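Copyright renewals, and a book I can't place

I have been going through the old printed copyright renewal lists again, looking for out-of-print novels that might be free to reissue. It is slow work. The entries run together, the scans are poor, and the same writer can turn up under a married name, a pen name and a set of initials.

The book I want is Groltach, a short novel by Tumaini Mugo. My copy came in a box lot and has lost its title page. The spine says Trandwood, which I take to be the publisher, but I have found only one other book with that name on it. The last page is 361 and the text stops in the middle of a letter, so I may be missing a leaf or two.
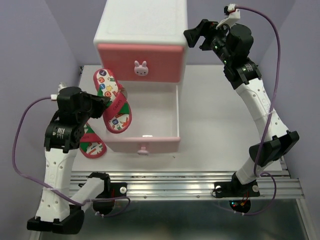

MATASACH, February

Five evenings on this so far. The renewal volume I'm using has 3,331 entries under M, and the scan skips 16 pages right where Mugo ought to be. I wrote to Khang Sầm, who has a paper set, and he checked the gap for me. There is a Mugo, but the title given is Mushi, with a note about new matter and a shortened version in a magazine.

Mushi could be the same book. Publishers changed titles all the time between the magazine and the hardcover. It could also be something else entirely, and I don't want to scan and post a novel that is still under copyright.

Next I'll look for the original registration, which should list the page count. If anyone has a complete copy of either title, please send me the wording on the back of the title page. A phone photo is fine.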